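Key Control in a Growing District: A Conversation with Busisiwe Hlongwane

The Cornville office of Pakivus is responsible for the doors of 23 buildings, among them 5 schools and the public library on Mofokeng Avenue. Busisiwe Hlongwane has managed its key control program for nine years. She spoke with us in June about master key systems and what building owners should ask for before they sign a contract.

"Most of our clients come to us after a key has gone missing," Hlongwane said. "They want to know how many doors it opens. Very often there is no written record, and we have to begin with a survey."

The survey at the Gudano office park covered 372 cylinders. Hlongwane's team tested each one against the existing keys and entered the results in a single register. Several doors on the ground floor could be opened by keys issued to tenants on the third.

"That is a common finding in older systems," she said. "Cylinders are replaced one at a time, sometimes by different contractors, and the original chart is never updated. The tenants had done nothing wrong."

Asked whether electronic locks would remove the problem, she was cautious. Card readers are well suited to main entrances and to rooms where staff change often, she said, but plant rooms and storage areas are usually better served by a good mechanical cylinder with a restricted key blank.

"A restricted blank means a copy cannot be cut at a store counter. The owner names the people who may order one – two is enough – and we check every request against that list." 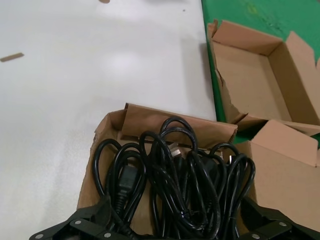 Training is the other part of the program. Her colleague Busisiwe Molefe teaches a half-day course for front office staff, covering how keys are signed out, how a loss is reported and when a cylinder must be changed.

"We ask for a report by 5 p.m. on the day a key is missed," Hlongwane said. "Staff sometimes wait, hoping it will turn up at home. I would much prefer to receive the call and cancel it the next morning."

Owners who wish to request a survey should have a current floor plan and a list of key holders ready when they contact the Cornville office.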